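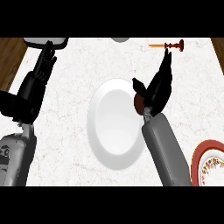

*An oval serving plate on white marble.*

The dinner service at the Escobedo Hotel in Rilavdale has outlasted four roofs, two floods and every family that has owned the building. It is plain white, heavy for its size, and it came from the Gudwood pottery nine miles up the valley. The hotel still orders from Gudwood when pieces break. The pottery still sends them down by road, packed in straw.

Clay has been dug at Gudwood since 1685. The first kilns made drainpipes and roof tiles, and tableware came much later, when a railroad hotel wanted plates that could survive the kitchen. The shape they settled on was a wide-rimmed oval known in the order book as the Remum. It was meant for a whole fish or a joint of meat, carried to the table and carved there.

Few homes eat that way now. For most of the last generation the Remum was the pottery's slowest seller, and in one bad year it was nearly dropped from the list.

"We had a back room full of them," said Keith Nepia, who runs the works. "My father wanted the shelf space for mugs."

The mugs sold. So did cereal bowls, and for a while a small dish for olives. But in the past few years the orders for big plates have come back, mostly from people who want to put one dish in the middle of the table and let guests help themselves. Last year the pottery made 542 Remums, more than it had in any year since Nepia took over.

They are not easy to make. An oval can't be thrown on a wheel, so the clay is rolled out flat and pressed over a plaster form. The rim is the hard part. As the clay dries it pulls toward the middle, and a broad rim will lift on the long sides if the drying is rushed. Each plate spends three days under cloth before it goes anywhere near a kiln. In damp weather it can be a week.

Inese Avotiņš has done the pressing for eleven years. She checks each rim by laying the plate face down on a slab and sliding a strip of paper under the edge. If the paper goes through, the plate is broken up and the clay goes back in the bin.

"You can't fix it later," she said. "The fire only makes it worse."

The white glaze causes its own trouble. A colored glaze hides a pinhole or a speck of iron. On white, a speck the size of a pepper grain is enough to make a second. Seconds are sold from a trestle in the yard on Saturday mornings, and there is usually a line by eight. Some buyers drive two hours for them and say they prefer the specks.

At the hotel, the plates are washed by hand. The kitchen tried a machine when the new wing opened, and the long plates had to stand at a slant and knocked against the spray arm. Chips on the rim are filed smooth with a wet stone. A plate with a crack is taken out of service the same day, and the cook keeps a few of those under her herb pots.

The dining room menu has changed less than might be expected. Trout comes on a Remum with boiled potatoes at one end and greens at the other. On Sundays it is roast lamb. The waiters carry the plates two-handed, with a folded cloth on each side - the rims hold heat for a long time, and new staff learn that in their first week.

Nepia would like to bring back a larger size, last made in his grandfather's day. The plaster form has survived, but it is worn along one side and a new one would have to be cut from it. There is also the matter of the kiln door, which is narrower than the old one. He has measured it several times. The plate would go in at an angle, with a finger's width to spare.

Avotiņš has pressed one to try. It was under its cloth at the far end of the drying room in May, and she had not yet put the paper to it.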